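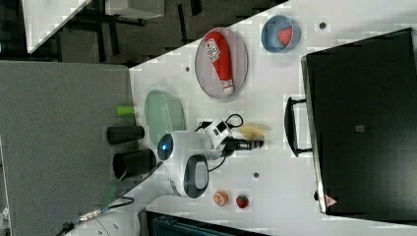
Papers Code Hardware notes Contact
Papers > Nwankwo > Section 3
Search this site Go

3.2 Setting up the cell and keeping it going

I look after the Budden cell most days, so this part is less tidy than the maths before it. It's one arm, a white table and a box of kitchen things, and most of my time goes on cables. They come out of the wrist in loops, and if I leave a loop too long it snags when the last joint turns – too short and it tugs on the connector. I now set the slack with the wrist turned as far as it goes each way, then tape down whatever's left.

We logged 397 runs up to July and I had to stop 23 of them by hand. Cables caused most of those stops (yes, I was cross!), and 7 came from a loose plug at the base. I push every plug home before the first run now, and again after lunch.

Once the cables are sorted I put the props out and take an overhead picture, as in Figure 2, to check that nothing heavy has crept into the arm's path. The oven is the one I fuss over most.

Figure 2. Overhead view of the cell: toaster oven on the right, ketchup bottle lying across the plate, strawberry in the blue bowl.
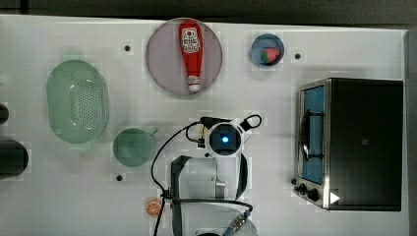 Clem Stubbs read a draft of this section and told me that checking plugs twice a day was overdoing it, and that a proper clamp at the base would save me the bother. Fair enough – I've ordered one from Hitberg and will fit it before we reach 400 runs.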